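# Chapter 6: Cut Flowers After Harvest

A cut flower is still a living thing. It takes in water, gives it off through its leaves and petals, and burns the sugar stored in its stem. What it has lost is its root, and with it the supply of water and minerals that kept it going in the field. Most of the work described in this chapter is an attempt to make up for that loss for as long as possible.

Growers and florists use the term *vase life* for the time between placing a stem in water and the point at which a buyer would throw it away. Vase life depends on the species, the stage at which the flower was cut, and the way it was handled on the road. Of these, handling is the one a shop can do the most about.

## 6.1 Water in the Stem

Water moves up a stem through narrow tubes called xylem vessels. As the leaves and petals lose water to the air, more is pulled up from below to replace it. When a stem is cut and left out of water, air enters the open ends of the vessels and may block them. A second kind of blockage comes from bacteria, which feed on sap and bits of leaf in the vase and collect at the cut surface.

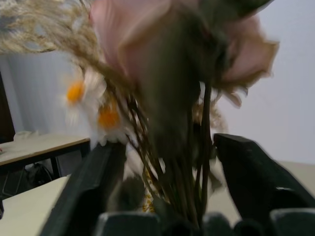

Both problems have simple remedies. Recutting the stem removes the blocked section, and a clean container slows the growth of bacteria. Leaves that would sit below the water line should be stripped off before the stems are arranged. Large-headed flowers lose water quickly and often wilt at the neck first, so they are the ones to watch.

Leonardo Fontana, who managed the packing shed at the Cundness nursery, kept a record of 295 bunches sent to a wholesaler in Dedden one June. The stems had been cut early in the morning and stood in clean water before packing. Of these bunches, 189 were sold as first grade. The rest were marked down, mostly for bent necks and bruised outer petals — faults that can begin well before a box is opened. We return to his records in Section 6.4.

## 6.2 Temperature

Cold slows respiration, and a flower that respires slowly uses up its sugar slowly. Many temperate flowers keep well at 2°C. Tropical flowers such as anthuriums do not, and their petals darken if they are held that cold.

Before reading on, review the following terms from Chapter 2:

- transpiration
- respiration
- xylem
- turgor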